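Skavstead Hand Comparison, simulated set
README for release 3

Contents

Simulated bimanual tabletop episodes recorded to compare two hand controllers on the same humanoid hands. The controllers are named Grulura and Ogilvie throughout. Everything else (arms, camera, objects, lighting) is held the same between the two halves of the set, so differences in the results can be put down to the controller.

Each controller has 2000 episodes. The split is fixed and listed in splits.csv. Please do not reshuffle it if you intend to quote figures against ours.

Controllers

Grulura drives each finger joint separately from a position target. It is slow to close but keeps the thumb independent of the other fingers until late in the grasp.

Ogilvie maps a single closing value to the whole hand through a fixed synergy table. It closes sooner and needs less tuning. It does badly when the thumb has to go round an object before the fingers move.

Both run at 50 Hz. Arm motion comes from the Fetden planner in either case and is not under test.

Episode layout

Every episode folder holds:

video: head camera, letterboxed top and bottom to a fixed shape
joints: arm and finger positions, left then right
commands: targets sent by the controller, same order
contacts: simulator contact pairs, hand links only
result: one of lifted, slipped, missed, aborted

The tasks are pick and place on a tray. Object positions are drawn from a seeded list, and the same seed gives the same layout under both controllers. The spare hand is commanded to hold its pose, but its joints are still logged.
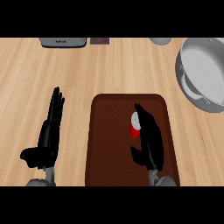 The pre-grasp pose matters more than we expected when the set was planned. Ogilvie episodes started with the thumb too close to the palm tend to push small round objects away before the fingers make contact. In release 2 these were marked as missed. They are now marked as slipped if any contact pair was logged, so totals from the two releases cannot be compared directly.

Known faults

Contact pairs at the fingertips flicker on and off during slow closing. Filter them before computing grasp onset.
The head camera loses sight of the thumb when the wrist is turned inwards. Use joints, not video, for thumb position.
Finger friction is a single value for the whole hand. No claim is made about real hands.
Aborted episodes are kept in the set and may stop before the result check.

Use

Free for research and teaching. Cite the set by name and release number. Corrections to the labels should give the episode folder, the current label and the proposed one.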